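FOR IMMEDIATE RELEASE
11/14/23

Vostis recalls finger pads on Gallidar hand-held grippers

Pads may stay put when told to let go

HEDSIDE – Vostis is asking owners of the Gallidar hand-held gripper to stop using it until they have checked the finger pads. On units from the June production run, the linkage behind the pads can bind when the grip is squeezed shut. The operator lets go of the trigger. The gripper, which has been built and sold on its ability to do the same, does not.

In most reports the result was a toy or a piece of fruit held hostage for a few seconds. In 2 cases the pads sprang open late and caught the operator's other hand, which had gone in to help. Both people had bruised fingers and neither needed treatment beyond an ice pack. Vostis would like to keep it that way.

The recall covers 600 grippers, all sold directly by Vostis to people and small teams who use them to record pick-and-place tasks for robot training. Of these, 200 have already been returned or repaired. No fixed robot arms are affected.

"We tested this thing for strength, for drop damage and for what happens when you spill coffee on it," said Ezekiel Mercado, head of product at Vostis. "We did not test it for stubbornness. That was an oversight and it was mine."

The fault was traced to a bushing at the main pivots, supplied slightly oversize and passed by an inspection gauge that was also slightly oversize. The two agreed with each other perfectly. Vostis has replaced the gauge and now checks it against a second one, stored in a different drawer.
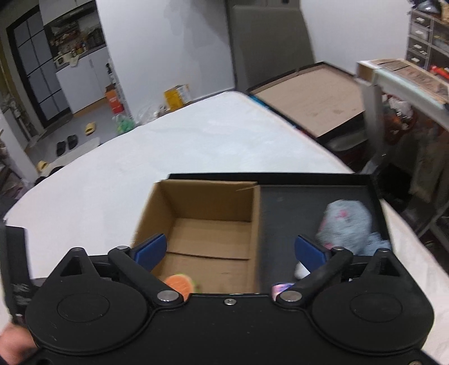
Bench testing missed the problem because bench testing is tidy. A test rig closes the pads on a steel block, opens them and starts over. People at home move soft things and round things from a box to a tray and back, at odd angles, for hours, and the bushing warms up and tightens. Estrella Beltrán, who runs field support, found it by taking a gripper home and sorting plush toys through an entire evening of television.

"It let go of the first few dozen without a fuss," Beltrán said. "Then it got attached to one. I called Ezekiel and he asked if I had tried turning it off. It has no off."

Owners should do the following:

Open the pads fully with nothing between them. Squeeze the trigger and release it 9 times. If the pads are slow to part even once, put the gripper away and contact Vostis for a free bushing kit.

Do not oil the pivots. Oil hides the fault for a day or so and then collects dust.

Do not pry the pads apart with your fingers. If something is stuck, set the gripper down and wait.

Kits ship from the Gallagher warehouse with a printed guide and the one tool needed. Owners who would prefer not to do the work themselves can send the unit back at Vostis's expense. Recordings made with an affected gripper do not need to be thrown out, although any clip showing a long pause before release should be flagged – a robot may otherwise learn to do it on purpose.

Media contact: Estrella Beltrán, Vostis Field Support, Hedside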